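Ticket: Heating in Mullbridge flats, uneven room temperatures and pump cutting out
Status: Closed
Raised by: Hortensia Arboleda
Assigned to: Bent Kirkegaard
Site: Mullbridge, Block 2, top floor

Original report

The two end flats on the top floor are not getting warm. The radiators in the hallway are fine. The ones in the living rooms get warm at the top in the morning and are cold by lunchtime. The tenant in the corner flat has been using a fan heater since Sunday. The boiler display shows no fault code when I look at it, but twice I have found the pump stopped and had to switch it off and on again to get it going. Pressure gauge looks normal to me. Please can somebody come out.

H. Arboleda

Reply, B. Kirkegaard

Thanks for this. A few things before I come over.

When the pump stops, is the light on the front of it still lit? If it is lit and the pump is not turning, that is a different job from a pump with no power.

What is the flow temperature set to? It should be 65. There is a dial on the boiler and a separate setting on the controller, and the lower of the two wins.

Has anyone bled the top floor radiators this autumn?

Reply, H. Arboleda

Light is still on when it stops. It goes from green to orange.

Boiler dial is at 65. I can't get into the controller, it asks for a code.

I bled the corner flat myself last week. A lot of air came out, then dirty water. The other end flat I have not done as the tenant works nights and I did not want to knock.

Reply, B. Kirkegaard

Orange means it has power and has seen something it doesn't like, usually air or a blockage. Dirty water points the same way. I'll bring the test kit.

The controller code is on the sticker inside the plant room cupboard door, top shelf side. Please don't change anything in there, just read me the value under "Flow limit, zone 2".

Reply, H. Arboleda

Found it. Zone 2 flow limit says 45. Zones 1 and 3 both say 65.

First visit, notes by B. Kirkegaard

Arrived 8.40. Pump running, light green. Pressure steady, expansion vessel fine.

Zone 2 is the top floor. Flow limit was at 45 as reported. No idea who set that. It is the sort of figure you would use for underfloor pipework and there isn't any in this block, it is radiators throughout. The last firm also looked after the Addale houses, which do have underfloor on the ground floor, so it may have been copied across from there. Put it back to 65 and saved it. Checked it had held after a restart.

Controller run counter reads 1,267 hours since last service. Service interval was never switched on, so no reminder would have come up. Switched on now.

Took a water sample from the drain point. Brown, with black bits in it. Inhibitor test strip showed next to nothing. This system has not been dosed in a long time.
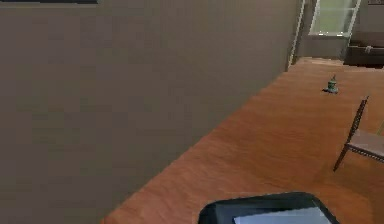
Bled both end flats (the night worker was up and didn't mind). Living room radiator in the corner flat was warm along the top and stone cold in the bottom middle, so there is sludge sitting in it. The other flat was better but the lockshield valve was nearly closed. Opened it one and a half turns and the radiator came up inside ten minutes.

Left the system running. Needs a proper clean and a dose of inhibitor. I would also like to look at the magnetic filter, as the isolating valve on the return side is seized and I could not get it open without draining down. Will need a part.

Reply, H. Arboleda

Both tenants say it is warmer. The corner flat says the living room still takes a long time to heat up and there is a gurgling noise at night. The pump stopped again this morning, orange light. I left it alone as you asked and it started by itself a quarter of an hour later.

Reply, B. Kirkegaard

That fits with sludge. The pump slows down, tries again a few times, then rests. Don't keep switching it off and on, it does the motor no good.

Part ordered from Vernow. They quoted 115 for the valve and a new filter seal, delivered. Do I need approval for that or does it come under the contract?

Reply, H. Arboleda

Comes under the contract. Anything under 200 is fine, just put the ticket number on the invoice. The last Vernow one came without it and sat in accounts for a month.

Second visit, notes by B. Kirkegaard

Heating off from 9.00 to 14.30, tenants told the day before by Hortensia.

Drained down zone 2. Replaced return valve. Opened the filter. The magnet was completely caked and the housing was packed behind it. Cleaned, new seal fitted.

Took the corner flat living room radiator off the wall and flushed it outside with a hose. Ran black for a good while, then clear. Refitted with new washers.

Added cleaner, ran it hot for two hours, flushed until clear at the drain point, refilled and dosed with Harahap inhibitor, one bottle. Test strip now reads in the correct band. Label with date and product tied to the filling loop.

Balanced the top floor. Drop across the corner flat radiator was 6 degrees to begin with, far too much flow going through it and not enough getting to the hallway. Closed the lockshield a little at a time until it was in line with the others.

Pump green throughout. No air noise.

Reply, H. Arboleda

A week on and no stops. Corner flat is happy and has given the fan heater back. There is a small drip under the new valve, one drop every so often. I have put a tub under it.

Reply, B. Kirkegaard

Called in this afternoon and nipped up the compression nut a quarter turn. Wiped dry and watched it for twenty minutes, nothing. Please check the tub tomorrow.

Reply, H. Arboleda

Tub is dry. Happy to close.

Closing note, B. Kirkegaard

Closed. Filter to be cleaned again in six months. Zones 1 and 3 share the same water and will want a sample taken at that visit. Separate ticket to be raised for the missing drain cap in the plant room.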